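Teaching by hand: how the Bainbridge bench is getting on

The hand-held gripper work at Bainbridge is now in its second season, and several readers have asked what it consists of from day to day. Guido Sala, who runs the bench, went through it with us last week, and what follows is mostly his account.

The job being taught is a simple one. A box stands on a table, and it has to be picked up, turned and set down at a marked spot. The Dostine arm will do this on its own in the end. For now a person does it, holding a gripper with the same two fingers the arm carries, and the movements are recorded with the view from a camera on the tool. There is no arm in the room for most of the week. The operator walks up to the table, makes the pick, puts the box down, steps back and starts again.

Until February all the teaching was done by remote control. One person sat at a desk with a pair of handles and drove the arm through the task while watching a screen. It worked, but it was slow. The arm lagged a little behind the hands and people learned to wait for it, so the recordings were full of small stops. When the arm was later run from those recordings it stopped in the same places. Guido spent a fortnight trying to trim the pauses out afterwards and gave up.

With the hand-held tool the pauses have mostly gone. A new operator needs a morning to get used to the weight and to stop twisting the wrist in ways the arm can't follow. That second part is the harder one. A person will happily reach over the top of a box and tuck an elbow in, and the arm has no such elbow. Recordings with moves of that kind are thrown out when they are checked against the reach of the arm, and in the first week one operator lost most of a day's work that way.

The best set so far has 137 demonstrations in it, all of the same task, made by 2 operators working turn and turn about. Guido prefers to have more than one person on a set. Everybody has habits, and if only one person does the teaching the arm picks up the lot. He comes in low and flat. Annunziata Carbone tends to come down from above and close late. Both ways are fine and both were kept.

The start of each demonstration matters more than people expect. Operators are asked to begin with the fingers open and well short of the box, with clear table between them, and to vary where they begin. Early on they all started from one comfortable place in front of the table, and the arm was lost whenever it was put down anywhere else.

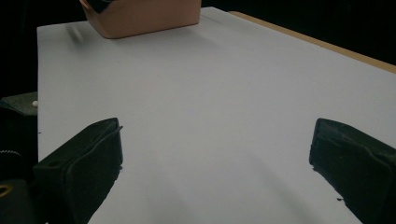
Annunziata Carbone thinks the starts are still too tidy. Her view is that operators are told to vary them and then vary them by the width of a hand, "and that isn't variety, that's fidgeting". She would like a good share of the demonstrations to begin badly, with the tool at an awkward angle or pointing half away from the box, so that the arm sees how to get out of a poor position as well as how to carry on from a good one. She also says the remote handles should not be put away for good. When the arm goes wrong while running by itself, somebody has to take over and bring it back, and she finds those few seconds of correction worth more than another long run of clean picks.

Guido agrees with her on the second point and partly on the first. His worry about bad starts is that they take longer, and tired operators do worse picks. For the next set they have settled on a mix, with the awkward starts done first thing and the ordinary ones after lunch. The remote handles will be used on the arm on the days it is available. It is shared with the Girura packing trial, so those days have to be booked.

A few practical notes came out of the conversation for anyone setting up something similar.

Check the fingers before each session. The pads wear and shift, and a pad that has moved a little changes where the grip closes. The same pads should be fitted to the arm and to the hand tool. For a while they were not, and the arm kept letting go of boxes that the operators had held without trouble.

Wipe the table. Specks of dirt do no harm to the recordings, but grit under a box makes it slide differently, and grit on a pad is worse.

Keep the lighting as it will be when the arm is working. The group tried a bright lamp close to the table for one set and the arm then did poorly under the ordinary ceiling lights. That set has been kept but is not being used.

Stop when you fumble. If the box slips, finish the recording, mark it, and begin a fresh one. Some operators try to rescue a slip by nudging the box with a fingertip. The arm will learn to nudge if it is shown enough of it, and it did, for most of a week, with boxes it could have picked up at once.

Write down who held the tool. It is easy to forget and hard to work out later.

The Lenus software that lines up the camera view with the movement of the fingers has been updated, and older recordings need to be run through it again before they are mixed with new ones. Instructions are pinned up by the door. Please don't mix the two in the same folder, as it took Guido an afternoon to separate them last time.

The next open session is on August 14, 2018. There is room for 9 people, and everyone who comes will have a turn with the tool and can watch the arm run from the latest set in the afternoon. No experience is needed. Wear sleeves that can be pushed up, and leave rings and bracelets at home, as they knock against the housing. Names to Annunziata at the Bainbridge desk, please, with a note of whether you would also like to try the remote handles.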